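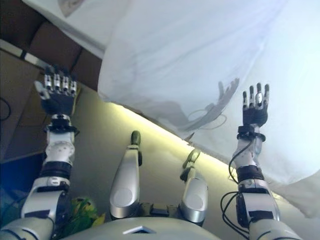 White cloth by the yard is still the backbone of the linen cupboard.

In praise of the plain white sheet

Words by the Home Desk
February

My grandmother kept her sheets in a cupboard on the landing, with a bar of soap tucked in among them, and when I was seven I thought it the best-smelling place in the world. I used to open the door just to stand there. She had coloured towels and a truly alarming orange bath mat, but the sheets were white, every one of them, and if you had asked her why she would have looked at you as though you'd asked why milk was.

I have been thinking about that cupboard a good deal this winter, partly because I have moved house and partly because I went to buy a new set of bedding on a Thursday afternoon and came home two hours later with nothing but a headache. The shop, Vovlow, is a lovely one, and the people in it could not have been kinder. But there was a wall of the stuff! Oatmeal, moss, three kinds of clay, something called Evening Plaster. The labels boasted of thread counts, and one of them claimed 998, a number so odd and so exact that I stood and stared at it for a while with my gloves in my hand.

Thread count is simply the number of threads woven into a square inch, lengthways and crossways added together. A good honest cotton percale starts at 200 and is perfectly nice to sleep in. The very big numbers are often reached by twisting several thin threads together and counting each of them, and you can end up with something heavy and rather airless. What you want is decent long cotton, woven plainly. Hold it up to a window, rub it between finger and thumb, and trust your own hand.
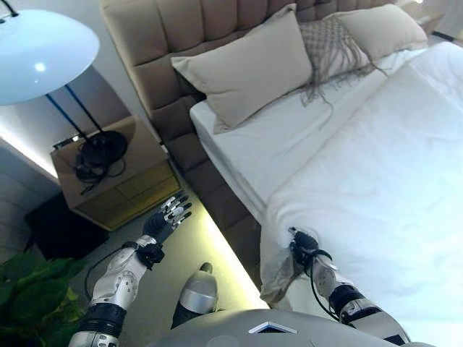

Why white won

Bedding was white for a long time because white could be boiled. Linen was laid out on grass to bleach in the sun, sometimes for weeks, and whole fields on the edge of towns were given over to it. At Mekari, where I lived for a while, there is still a slope everyone calls the drying ground, though it has been allotments for as long as anyone can remember and grows mostly leeks.

Colour came to the bedroom late, with dyes that could stand a hot wash, and then patterns came, and then easy-care polyester mixes that crackled when you turned over. I had a brown and cream set of those as a student. I was very proud of them and I don't think I slept well once.

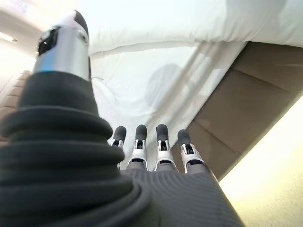
White fabric against a brown upholstered panel: an easy pairing, and a forgiving one.

White does get on with everything, you see. You can paint the walls, change the curtains, inherit a dreadful headboard from an aunt, and the sheets will go along with it all. They can be bought one at a time too, so that when a fitted sheet finally goes at the corner (it is always the corner) you replace that and leave the rest alone.

As for looking after them, I wash mine at forty most weeks, hotter after a cold has been through the house, and I leave out the fabric softener. Shake each piece hard before you hang it. If you take it in while it is the tiniest bit damp and fold it with a friend, pulling against each other from the corners, you may never iron a sheet again. I own 11 pillowcases and have ironed perhaps two.
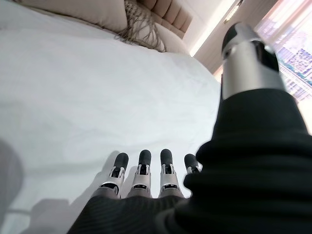
A smooth white sheet, with just a few faint creases.

When they wear thin down the middle, you can still do what my grandmother did and turn them sides to middle: cut the sheet in half lengthways, join the two outer edges in a flat seam, and hem the new sides. It takes an evening and a bit of patience. The seam bothers you for two nights and then you forget it's there. After that they become dust sheets, and after that they become rags, and I still have one of hers under the sink.

I did go back to Vovlow in the end. I bought two flat sheets, white, and a bar of soap on the way home.

Comments

Reader in Mekari: The drying ground! My plot is at the top end. Leeks, yes, guilty.

linencupboard: I turned a double sides to middle last year and the seam bothered me for a lot longer than two nights. Still using it though.

Percale fan: Could you say more about getting yellow marks out of old pillowcases? I've tried soda crystals with mixed luck.

Contact Tusero | © Tusero Magazine | Back to top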